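Tustside Socket Trial

The Tustside Socket Trial is an annual student robotics competition held in February at Enley Technical College. Teams program a single robot arm to service a desktop computer with its side panel removed. It is best known for its central task, the placing of a processor in its socket, and for the length of time spectators are prepared to watch this fail to happen.

Background

The contest grew out of an evening class in Enley, where an early syllabus promised that students would "assemble a computer by robot" within one term. The syllabus was amended the following term to "part of a computer." A neighboring school, Wotham, asked to join, and the class became a competition mainly so that someone could be said to have won it.

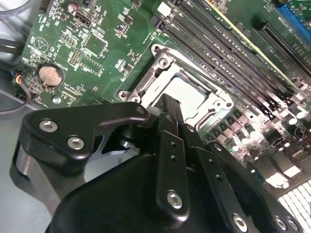 Scoring has been revised several times. A run starts at 1694 points, a figure chosen by the first organizers for reasons they did not write down, and points are taken off for each touch outside the permitted area. The permitted area is small. Fingertips must work just past the metal retention frame, with the memory slots running close by on the same board, and a team that brushes one of them loses 200 points and usually the attention of its own supporters. Teams may not speak to the arm during a run. The rule has never been shown to affect the result.

Format

Each team has 2 attempts, and the better one counts. An attempt ends when the team declares it over, when time runs out, or when the judge says "thank you" in a particular tone. Human hands may enter the case only between attempts.

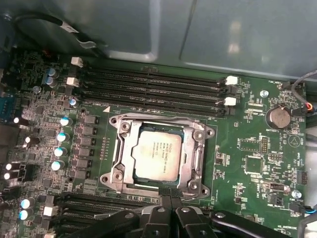 Between the attempts, teams are allowed to change their program but not their fingers, which must be the pair presented at inspection. This led to the so-called Wotham Appeal, in which a team argued that filing a finger did not amount to changing it. The appeal was denied, and the rules now contain a full page on filing.

Rahman Plate

The Rahman Plate is awarded for the best written account of a failed run. It is widely considered the more competitive of the two prizes. Entries may be up to 1369 words, a limit set after one submission arrived in chapters.
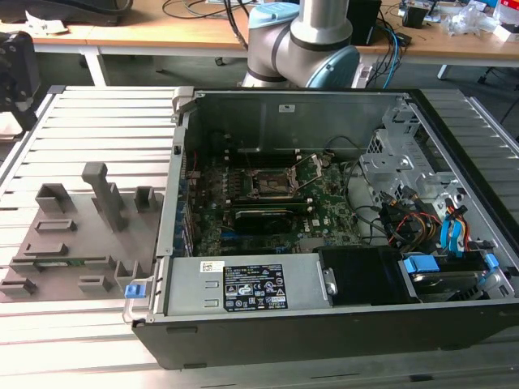

Judges look for a clear order of events, a believable cause, and some sign that the author has forgiven the gripper. Past winners have blamed rounding, lighting, a misread ruler and, in one admired case, the author.

Reception

The Enley student paper has covered every edition, once under the headline "Chip Nearly In." Attendance remains steady.

See also

Enley Technical College
Wotham Appeal
Pick and place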